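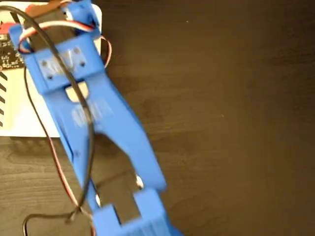
Lomgate Annual Walkthrough Checklist, with Comments

Building: Lomgate, both floors, basement, rear porch
Date of walkthrough: 12th August
Key: OK = fine. FIX = fix it this month. NOW = stop reading and go fix it.

Comments are mine. The boxes were supposed to speak for themselves, but last year everyone ticked OK all the way down the page, including next to "Name of inspector."

ENTRANCE AND EXITS

Front door opens fully and closes without help: OK
It does need a firm hand in humid weather, which I am counting as hands, and not as help.

Rear exit clear on both sides: NOW (cleared same day)
Clear on the inside. On the outside, a stack of folded patio chairs. I have moved them to the shed. If you want a chair, it's in the shed.

Exit signs lit: FIX
The sign at the bottom of the back stairs is out. The one at the top works fine and points to the one that doesn't.

Doors not propped: FIX
The brick has been removed from the side door. It has been removed before. I have now taken it home with me, so whoever replaces it will have to find a new brick, and I'd ask you to consider how you want to spend an afternoon.

STAIRS AND WALKWAYS

Handrails tight: FIX
Basement rail moves at the lower bracket. The screws are biting into filler. It needs to come off and go back into the stud, which is 2 inches to the left of where somebody hoped it was.

Treads sound, no loose edging: OK
The third one squeaks. Squeaking isn't a defect. It's a doorbell.

Lighting works at top and bottom: OK

Nothing stored on the stairs: FIX
One box of lamp parts, one umbrella, and a very nice casserole dish with a lid. Claim the dish from the kitchen. The umbrella is broken and I threw it out. 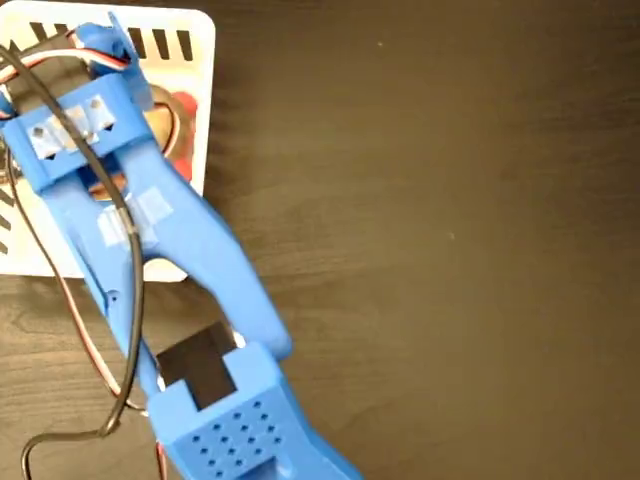
Ayana Abdella
Building Safety Lead, Lomgate

ELECTRICAL

Panel door closes and has clear space in front: OK
I could stand in front of it with my elbows out, and did.

Circuits labeled: FIX
All 13 breakers have labels. The label on number 7 says "ask Wekesa." I asked Wekesa Mrema, and he said he thought it was the porch. We switched it off to see. It's the refrigerator. A new label is on.

Extension cords not used as permanent wiring: FIX
The tan cord behind the upstairs bookcase has been there long enough to leave a shadow on the paint. An outlet needs to go in. Until it does, the space heater doesn't get plugged in there, even for a minute, even if it's "on low."

Cords undamaged: NOW (removed)
Floor lamp in the reading room had electrical tape in two places. Good, neat tape, done with care. The lamp is out of service until it has a new cord.

GFCI outlets trip and reset: OK
Kitchen, bathroom and porch all tested with the button. If you hit the button and it won't reset, please don't keep hitting it. Tell me.

Heaters: FIX
We own more of these than I knew. The one without a tip-over switch is gone.

KITCHEN

Extinguisher mounted, charged, and reachable: FIX
Mounted, yes. Charged, yes, needle in the green. Reachable if you are willing to lean across the stove, the exact thing that would be on fire. It's moving to the wall by the door.

Hood filter clean: FIX
No comment. Actually one comment: wash it in hot water with dish soap, let it dry flat, and don't use the good sponge.

Gas shutoff accessible and labeled: OK

Knives stored safely: OK
All in the block, apart from the bread knife, which lives in the drawer with the potholders and likes a surprise. I moved it. It'll be back.

Cleaning products kept apart from food: OK

TABLES, SEATING AND SHELVES

Tables stable under a hand's weight: OK
Push at a corner, then at the opposite corner. If it rocks, look for a loose leg bolt before you reach for the folded cardboard. I took a fair amount of folded cardboard out from under things.

Surfaces free of splinters and raised screws: OK
Run a palm along the underside edge too. That's the part that gets your knees.

Nothing left with a leg over the walkway: OK

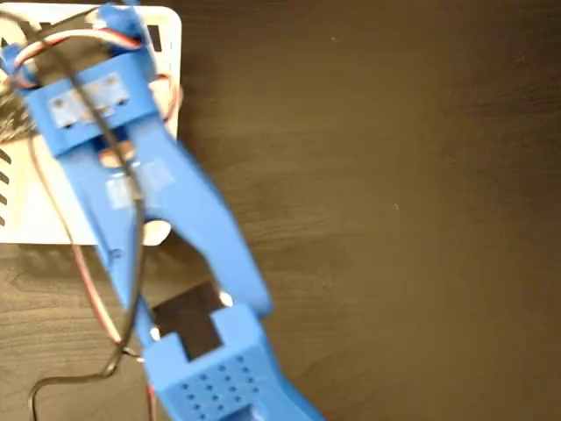 Tabletop. Dark brown wood, white tray at the left with the blue arm over it.

Chairs hold together: FIX
The chair with the green cushion has a split rail. It has a note on it saying "careful." A note isn't a repair. I've put it in the basement with a different note.

Tall shelves anchored: FIX
Reading room, yes. Upstairs hall, no. Desta Dinsa has the brackets and has had them since April. They are very good brackets. I'd love to see them on the wall.

Heavy things on low shelves: FIX
Whoever keeps the cast-iron pans above head height is either tall or an optimist.

ALARMS AND DETECTORS

Smoke alarms tested, every floor: OK
All sounded. The basement one sounded for a while after it was asked to stop.

Carbon monoxide alarm present and in date: FIX
Present. The date on the back has gone by. A replacement is on order through Jemal, and I've asked them to confirm in writing that it's shipped, having learned from the exit sign.

Batteries changed: OK
Old ones are in the coffee can by the door. The coffee is in the other can.

BASEMENT

Clear space at furnace: FIX
Holiday decorations moved back to the far wall. They'd drifted again. I put down a strip of yellow tape. Please treat the tape as a real thing.

Paint and solvents in a closed cabinet: OK
Lids tapped down. Oily rags go in the metal can with the lid, spread out first if they're damp.

Water heater relief valve, discharge pipe in place: OK

Signs of water: FIX
Faint tide line under the window on the north side. Asnakech Tufa says it's old. It may well be. I've drawn a pencil mark next to it and we'll see who's right after the next hard rain.

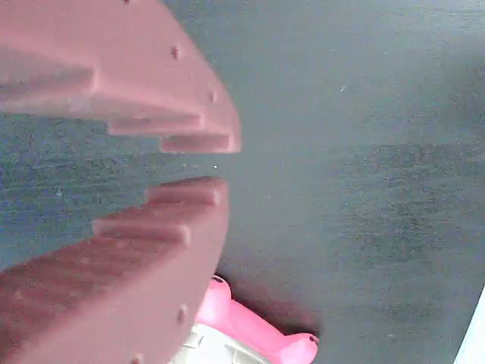 The window itself doesn't latch, so that's a second FIX on the same wall. Get the latch done before the caulking, or you'll be caulking it shut, and it's one of the ways out.

FIRST AID

Kit stocked: FIX
Plenty of eye wash, plenty of triangular bandages, no ordinary Band-Aids at all. Those are the only things anyone ever takes, so buy double.

Emergency numbers posted and correct: FIX
Still lists the old plumber. He was very polite on the phone.

COSTS AND FOLLOW-UP

The outlet, the rail, and the window come in under the 3,000 dollars set aside, provided Tetoldale holds to the quote. The chair isn't in that figure. Neither is the brick.

All FIX items go on the sheet inside the pantry door. Write your name next to the one you're taking. "Someone" isn't a name, and neither is "we."

Signed off by: A. Abdella
Second signature: Meron Sisay (walked the upstairs with me, disagrees about the squeak)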